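Chapter 4
Peel, Pith, Segment: Fruit at the Table

Before you start. Wash hands. Read the whole opening once, even if you think you know how to peel a mandarin. Most people do it badly and get juice up the sleeve.

This chapter is short. Citrus first, then stone fruit, then the hard stuff (pineapple, mango) in Chapter 5. We begin with the mandarin because it needs no knife, costs next to nothing in season and falls apart along lines it already has. Good fruit for learning what your fingers are doing.

What you need: one mandarin, one shallow plate with a rim, a clear bit of table. A bowl for scraps if you like. Tea towel. No board, no peeler.

Colour of the plate doesn't matter much, though a pale one shows up stray pith and pips, handy when you're checking your work. Put it in the middle and the fruit beside it. Teguh Nugroho, who taught the first version of this unit at Biststead, used to make the whole class set up and then sit on their hands for a minute. Look first. Where is the stem end? Where's the skin loose?
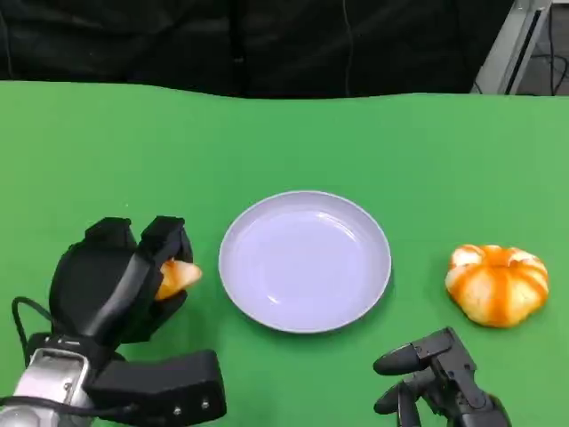
Fig. 4.1 Plate in the centre, mandarin to the right, partly peeled. One segment already held.

Words for this chapter

Rind: the outer skin, coloured, oily. Also called peel, we use both.
Pith: the white stuff under it. Bitter-ish, harmless.
Segment: one wedge of flesh in its own thin skin.
Membrane: that thin skin. Leave it on for mandarins, take it off for grapefruit (see 4.3).
Pips: seeds. Some varieties have none, some are full of them.

Starting the peel. Thumb at the stem end, where there's usually a small dip. Push in just past the rind and stop. If you feel wet, too deep. Lift, dont dig. Work a flap down towards the base, then go round. Big pieces are nicer but small peices are fine, nobody marks you on it. 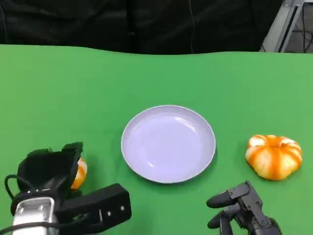 Pith next. Beginners want it all off. Not needed! Long strings pull away easily if you go from top to bottom, the rest can stay. Over-handling warms the fruit and splits the membrane, and then you've got a sticky plate and a sad mandarin.

Splitting. Two thumbs in the top, gentle pull, halves come apart. Then one segment at a time. Hold it at the thick side. Lay segments round the plate in a ring, not in a heap, so they don't squash each other.

Scraps. Keep the peel off the plate. It sheds oil and the flesh picks up the taste. Straight in the bowl, or save it for drying (4.2, the Drimuder method, 3 days on a rack). 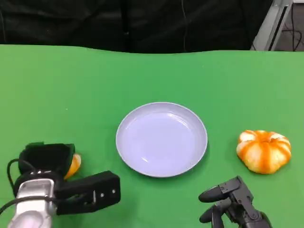 Fig. 4.2 A piece of peel held to the left of the plate. Segments and strips of pith show on the fruit.

Try it yourself

Work in pairs. One peels, one watches and takes notes, then swap. Write down where the first tear was made and which way the peel came off. Then do a second mandarin starting from the base instead. Was it quicker? Messier? Yichen Liang's group at Plernano tried this in February with fruit straight from the fridge and found the rind clung more. Yours may differ, write down what you get.

Keep your notes, you'll want them for the orange in 4.1. Thicker rind, tighter pith, and that one does need a knife.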